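식탁은 누가 닦나

집안일을 하는 기계가 나온다는 이야기는 오래됐다. 바닥 청소는 이미 기계에 넘긴 집이 많다. 그런데 식탁은 다르다. 저녁을 먹고 나면 누군가 그릇을 치우고 부스러기를 쓸고 행주질을 한다. 폴스테드의 작은 작업실에서 마나이아 트레바스키스와 옥사나 크라베츠가 붙들고 있는 것도 이 일이다.

두 사람은 손에 쥐고 쓰는 집게로 식탁 정리 동작을 모은다. 사람이 집게를 쥐고 직접 일을 하면 그 움직임이 기록되고, 로봇 팔은 그것을 보고 배운다. 지금까지 모은 동작은 700회가 넘는다. 그중 147회는 다시 해야 했다. 집는 순간보다 집으러 가는 길이 문제였다고 크라베츠는 말한다. 사람 손은 상판 가까이에서 저절로 느려지는데 기계는 언제 느려져야 하는지부터 배워야 한다.
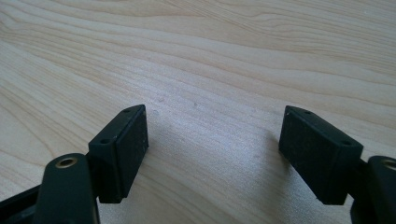 나뭇결 상판 바로 위에서 벌어진 집게의 두 패드.

컵은 그런대로 된다. 손잡이가 어느 쪽을 보든 몸통을 잡으면 되기 때문이다. 숟가락은 어렵다. 납작하게 누운 숟가락을 집으려면 패드 끝이 상판에 거의 닿아야 하고, 조금만 높아도 헛집는다. 젖은 행주는 더 어렵다. 집을 때마다 모양이 바뀌고, 한쪽을 들면 나머지가 늘어진다. 트레바스키스는 행주를 여덟 번 접어 보게 한 날 네 귀퉁이가 맞은 적은 한 번도 없었다고 했다.

작은 것도 골칫거리다. 밥풀인지 나무의 옹이인지 얼룩인지 사람은 손끝으로 문질러 보고 안다. 카메라만 가진 기계는 점 하나를 두고 망설이거나 그냥 지나친다. 빛이 상판에 반사되면 판단은 더 흔들린다. 작업실에서는 조명을 바꿔 가며 같은 동작을 되풀이하고 있다.
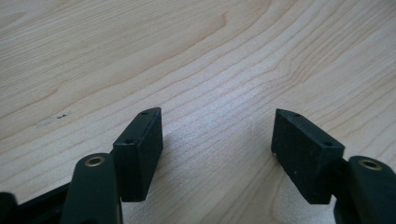

가잘 파라하니는 생각이 다르다. 식탁을 혼자 다 치우는 기계를 기다릴 필요는 없고, 컵만 싱크대로 옮겨 줘도 자기는 쓰겠다고 한다. 다만 그 컵을 깨면 그날로 돌려보낼 거라고 했다.

가게와 공장 쪽 사정은 조금 낫다. 부품 포장을 하는 맥키넌에서는 같은 상자가 같은 자리에 온다. 높이도 빛도 정해져 있으니 기계가 헤맬 일이 적다. 그래도 상자가 찌그러져 들어오면 사람이 가서 바로잡는다. 현장을 맡은 맥신 파팅턴은 기계를 들인 뒤에도 그 자리에 사람을 한 명 그대로 두고 있다.

속도도 따져 봐야 한다. 폴스테드의 로봇 팔이 2인분 식탁을 치우는 데는 20분이 걸린다. 사람이 하면 금방 끝날 일이다. 크라베츠는 시간을 줄이는 것보다 떨어뜨리지 않는 것이 먼저라고 본다. 12월까지는 컵과 접시만 다루고, 숟가락은 그다음에 넣을 계획이다. 행주는 아직 일정표에 없다.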